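# Gripper comparison, second sitting

October 19, 2018, Hendach workshop. Leonor Salgado in the chair and also taking the minutes, which may explain the tone of both.

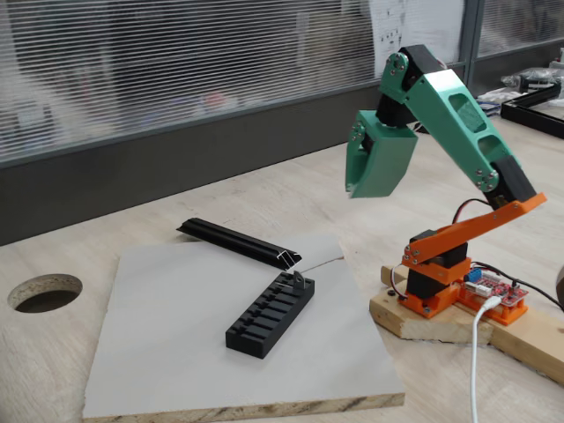
*Fig. 1. The small arm with the mint-green gripper, over the slotted holder.*

**1. Minutes of the last meeting**

Agreed as accurate, except that "promising" in item 4 was changed to "tried". Clandcombe asked for their objection to the word "tried" to be noted. Noted.

**2. Trials so far**

Each gripper gets 40 attempts at taking a part out of the holder and putting it back in the same slot. A part left leaning counts as a miss. A part put in the slot next door also counts as a miss, after a discussion that took longer than the trials.

| Gripper | Out of the slot | Back in the slot |
|---|---|---|
| Printed, plain jaws | 40 | 26 |
| Printed, rubber pads | 31 | 9 |

The plain jaws were the ones everyone expected to throw away. The pads grip very well and then won't let go: on the way back in, the part comes up again with the jaws. Clandcombe, who supplied the pads, thinks a harder rubber would cure this and offered to bring one in. The chair thanked them and asked that it arrive before the next meeting this time.

The third candidate, the suction cup, has not been run. It is waiting for a fitting. It was waiting for a fitting in April.

**3. Servos or the Florkov arm**

Meredith proposed that we stop fiddling with hobby servos and do the whole comparison on the Florkov. It repeats better and it doesn't sag at the elbow. Against this, the Florkov is booked until the end of the month, and its mounting plate fits none of the grippers we have printed.

The chair pointed out that the budget line for this work stands at 1225 and that a new adaptor, machined properly, would eat most of it. Meredith offered to print one. Accepted, with the usual remarks about the last one Meredith printed.

**4. Controller**

Longer moves still end with a twitch at the wrist. Two explanations were put forward, a tired power supply and bad code, with support dividing neatly between those who had bought the supply and those who had written the code. We will swap the supply first, it being quicker.

No changes to the speed settings until both sets of jaws have been run again on the same supply. This was also agreed last time.

**5. Camera**

Deferred. Hendach would like one looking straight down at the holder. Clandcombe would like one from the side so that leaning parts can be judged without anyone crouching. There is money for one.

**6. Actions**

- Meredith: adaptor for the Florkov, printed, with the holes in the right places
- Clandcombe: harder pads, two pairs
- Salgado: swap the supply, rerun plain jaws, 40 attempts
- Salgado: chase the suction fitting again

**7. Any other business**

Could whoever has the small hex keys please return them to the drawer. Same request as before, same silence.

Next meeting when the pads arrive.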